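Module 3 – Consignes d'écriture pour enfants : construction, gradation, évaluation

Notes de cours, à relire avant la séance de travaux dirigés. Les références aux fascicules Alleleo renvoient à l'édition distribuée au début du module.

## 1. Objet de la séance

On appelle ici *consigne d'écriture* un énoncé court qui déclenche une production narrative chez un élève de cycle 2 ou 3. La consigne se distingue du sujet de rédaction par trois propriétés : elle comporte une amorce rédigée, elle laisse la fin ouverte et elle n'annonce pas de critère de longueur.

La séance traite de la fabrication des consignes. La correction des textes produits est abordée au module suivant, sauf pour la grille de la section 6.

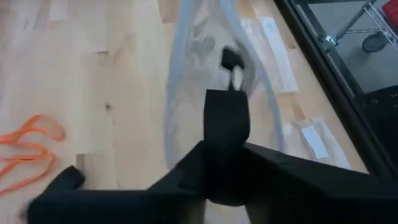 Grenoble, le 9 juin 2018

## 2. Composants d'une consigne

Une consigne complète contient :

- une **situation** (lieu, moment, activité en cours) ;
- un **actant** nommé, ou une première personne assumée ;
- un **déséquilibre** : manque, demande, interdiction, arrivée ;
- un **point d'arrêt**, c'est-à-dire l'endroit où l'énoncé s'interrompt et où l'élève reprend.

Le point d'arrêt est le composant le plus souvent mal placé. S'il intervient avant le déséquilibre, l'élève décrit et ne raconte pas. S'il intervient trop tard, la résolution est déjà contenue dans l'amorce et le texte produit se réduit à une phrase de clôture.

Exemple de point d'arrêt correct :

> Wino, le renard, avait promis de garder la clé du moulin jusqu'au soir. À midi, il fouilla sa poche. Elle était vide. Alors il

La coupure après le sujet grammatical impose le temps (passé simple ou équivalent) et la personne. On évitera de couper après un connecteur de cause : l'élève produit alors une explication – souvent au présent – et abandonne le récit.

## 3. Typologie

On retient cinq types, par ordre de difficulté croissante.

1. **Continuation.** Amorce longue, reprise immédiate. Convient aux élèves qui n'ont encore jamais écrit plus de deux phrases liées.
2. **Insertion.** Début et fin sont donnés, le milieu manque. La contrainte de cohérence est forte, la contrainte d'invention faible.
3. **Changement de point de vue.** Un récit lu en classe est repris par un personnage secondaire.
4. **Contrainte d'objet.** Un objet imposé doit modifier le cours de l'action. Sa simple mention ne suffit pas.
5. **Fin imposée.** Seule la dernière phrase est fournie.

Les types 1 et 2 sont dits *guidés*, les types 3 à 5 *semi-guidés*. La consigne libre (« raconte une histoire ») est exclue de la typologie : elle ne comporte ni situation ni déséquilibre.

## 4. Paramètres de réglage

### 4.1 Longueur de l'amorce

Pour le cycle 2, l'amorce ne dépasse pas 18 mots dans les types 3 à 5. Au-delà, le temps de lecture empiète sur le temps d'écriture et l'écart entre lecteurs rapides et lecteurs lents devient la variable principale. Les amorces de type 1 échappent à cette limite si elles sont lues à voix haute.

### 4.2 Lexique

Un seul mot inconnu est toléré par amorce, à condition qu'il ne porte pas le déséquilibre. Le fascicule 2 d'Alleleo donne une consigne fautive de ce point de vue : le mot *gabelle* y désigne l'objet du conflit, et les élèves qui l'ignorent n'ont aucun moyen de poursuivre.

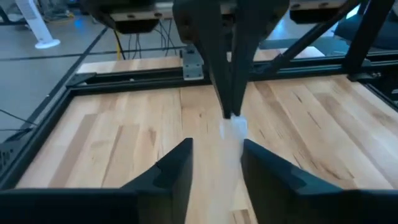
### 4.3 Noms propres

Le nom du personnage doit être prononçable à première lecture et ne correspondre à aucun élève du groupe. Les noms courts à syllabes ouvertes (Wino) sont préférés au cycle 2. Au cycle 3, un nom moins transparent peut servir d'indice de lieu ou d'époque.

Le cas des lieux inventés est traité de la même manière. Le village de Rollby, qui sert de cadre à la série étudiée en travaux dirigés, possède un plan fixe : un pont, une école, une boulangerie, un bois. Ce plan est distribué une seule fois et réutilisé dans toutes les consignes. La stabilité du cadre libère l'attention pour l'action ; on observe en contrepartie un appauvrissement des descriptions à partir de la cinquième consigne environ.

### 4.4 Dialogue dans l'amorce

L'ouverture par une réplique est efficace mais coûteuse. Elle suppose que la ponctuation du dialogue soit acquise, faute de quoi l'élève prolonge l'échange sans jamais revenir au récit. On limitera l'amorce dialoguée à deux répliques, suivies d'une phrase narrative.

## 5. Progression sur une période

La période de référence comprend 8 séances. Répartition proposée :

| Séances | Type | Modalité |
|---|---|---|
| 1 – 2 | Continuation | collective, puis individuelle |
| 3 – 4 | Insertion | en binôme |
| 5 | Changement de point de vue | individuelle |
| 6 – 7 | Contrainte d'objet | individuelle |
| 8 | Fin imposée | individuelle, texte relu |

La séance 5 sert de pivot. Si la majorité des textes revient au narrateur d'origine en cours de route, on reprend une insertion avant de passer à la contrainte d'objet.
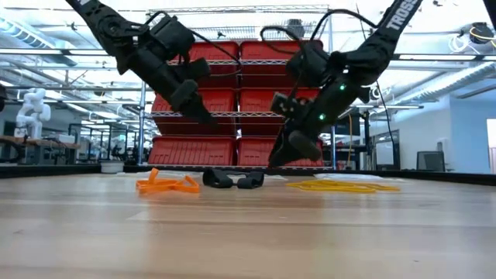
Le passage du binôme à l'individuel s'accompagne d'une baisse de longueur presque systématique. Elle ne doit pas être interprétée comme une régression : dans le binôme, la part orale de la planification est prise en charge par l'échange.

## 6. Grille d'évaluation de la consigne

La grille porte sur l'énoncé et non sur la copie. Chaque item est noté 0 ou 1.

- Le déséquilibre est identifiable sans relecture.
- Le point d'arrêt suit le déséquilibre.
- Au moins deux suites incompatibles entre elles sont possibles.
- Le temps verbal de la reprise est déterminé par l'amorce.
- Aucun élément n'exige un savoir extérieur au groupe.

Une consigne notée en dessous de quatre est réécrite avant usage. Le troisième item est vérifié en rédigeant effectivement les deux suites, en une phrase chacune.

## 7. Travail à rendre

Produire une consigne de chaque type, toutes situées à Rollby. Joindre pour chacune la grille remplie et les deux suites demandées à l'item 3. Les consignes de type 4 préciseront l'objet imposé et le moment où il peut intervenir.

Lecture préparatoire : fascicule 2, section sur les fins imposées, sans les exercices.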